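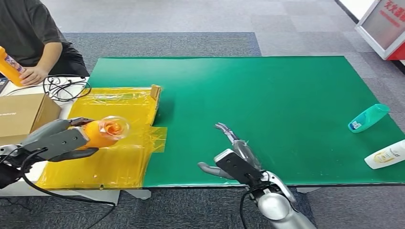
Covering a table for sorting and checking plastic bottles

Written by Tetteh Nyarko, revised by Abdelkrim Ait Ali
Last updated 2020-09-25

Household bottles with colored contents leave rings, drips and label glue on a bench. The method below uses two surfaces side by side: a flat green mat for storing and sorting, and a sheet of translucent plastic film, taped down, for handling any bottle that may leak. It is the layout used at the Orkham store room and applies to any flat table long enough to hold both.

Materials

Green bench mat, smooth on both faces
Translucent film, 700 mm wide, any color that contrasts with the mat (yellow is easy to see against green)
Clear packing tape
Scissors or a film cutter
Strip of stiff cardboard
Lint-free cloth
Dish soap and warm water
Cardboard box for rejects
Marker and blank labels

Film is sold folded or on a roll. Roll film lies flatter. Folded film keeps its creases for a few days, and they can be ignored unless they stand up high enough to tip a bottle.

Step 1. Clean the table

Wash the tabletop with warm water and a little dish soap, then wipe it with clean water and dry it. Tape does not hold on a soapy surface. Old tape residue should come off now. Warm it with a damp cloth, leave the cloth in place for 13 minutes, and scrape with a plastic edge.

Step 2. Lay the mat

Unroll the mat and let it rest until the ends stop lifting. If they keep lifting, turn the mat over and leave it overnight with something flat on top. Line up the front edge of the mat with the front edge of the table. Do not let the mat hang over the front, where sleeves will catch it.

The mat does not need to cover the whole table. A bare section at the back or side is useful for cables, paperwork and the reject box. Keep these off the mat.

Step 3. Cut the film

Measure the part of the table to be covered and add a hand's width on every side. Cut the film with one continuous stroke if possible. Ragged cuts tear when the tape is pulled off later.

If the film has to reach past the working area at one point, cut it with a rectangular flap on that side. The flap lies on the mat and gives a wiped bottle somewhere to stand before it goes to the sorting side. Tape the flap last.

Step 4. Tape the film

Work in this order:

1. Tape the two corners farthest from you.
2. Pull the film toward you with flat hands and tape the near corners.
3. Run tape along the near edge in one length.
4. Tape the left and right edges.
5. Press the tape down with the cloth.

Small bubbles under the film are harmless. Large ones should be pushed out to the open edge before the last side is closed. Do not prick them. A pinhole lets liquid through to the table, and it will not be noticed until the film comes up.

Wrinkles that run toward the operator can stay. Wrinkles that run left to right collect liquid and should be pulled out.

Step 5. Raise the far edge

Leave the far edge of the film slightly long and bring it up against a strip of cardboard set on its edge. A low lip is enough. It stops a rolling bottle and keeps a small spill from running off the back. Replace the cardboard when it goes soft.

Step 6. Group the bottles

Set out the bottles by color and by content. Orange, teal and white are kept as separate groups at Vadasthorpe, and the same split works elsewhere if the products are similar. Where two products share a color, sort by the label.

Bottles may stand or lie down. Lying down is the better test for a closure, and it also shows whether the bottle rolls. Round bottles should be laid with the long side parallel to the edge that has the lip. Turn all caps the same way within a group.

Step 7. Check each bottle

Bring one bottle at a time over the film. Hold it around the body, not by the lid. Dome lids and other push-on covers can come away under the weight of a full bottle.

Check the following:

Closure. Turn or press it with light force. It should not move.
Lid. Clear dome lids show hairline cracks best when tilted toward a lamp. Look at the rim, then at the top of the curve.
Body. Feel for dents and soft spots. A dent that springs back is acceptable.
Label. It should be readable and flat. A lifted corner can be pressed down. If the product name cannot be read, relabel the bottle or reject it.
Base. Wipe it with the cloth and look at the cloth.

Lay the bottle on its side over the film for one minute, then lift it and look for liquid. A bottle that leaves a mark goes in the box. A bottle that leaves none goes back to its group on the mat.

Two people can share the work. One sits behind the table and passes bottles forward, and the other checks them over the film. The passer should offer the bottle with the label facing the checker.

Step 8. Record the result

Write the group, the number checked and the number rejected. The Akpalu sheet has 52 lines, enough for one shift in most stores. A plain ruled notebook works as well. Note the type of fault next to each reject, using one word: cap, lid, body, label or base.

Step 9. Clean down

Wipe the film from the outer edges toward the middle so that liquid does not reach the tape. Film in good condition can be used again the next day. Change it when a tape strip lifts, when the surface has gone cloudy, or when something sticky has dried on it.

To remove it, loosen the tape on three sides, fold the film inward and lift the far edge over. Wash the mat separately and dry it flat. Never store it folded.

Common problems

Tape lifts on the mat side. The mat has a slight sheen from the factory and some tapes do not grip it. Wipe the strip under the tape with soapy water, rinse, dry, and tape again. If it still lifts, use wider tape.

Film slides under the bottle. The sides were taped before the film was pulled tight. Lift the near edge and repeat from item 2 of Step 4.

Bottles roll across the mat. Check the table with a level. Correct it at the legs.

Labels stick to the film. Glue has leaked from under the label. Set the bottle upright and clean that patch of film before laying the next one down.

Film and mat sizes for the longer Kidoteck tables, 3,000 mm and up, are listed on the bench sizes page. Two sheets of film are needed at that length, overlapped by a hand's width and taped along the upper side of the joint.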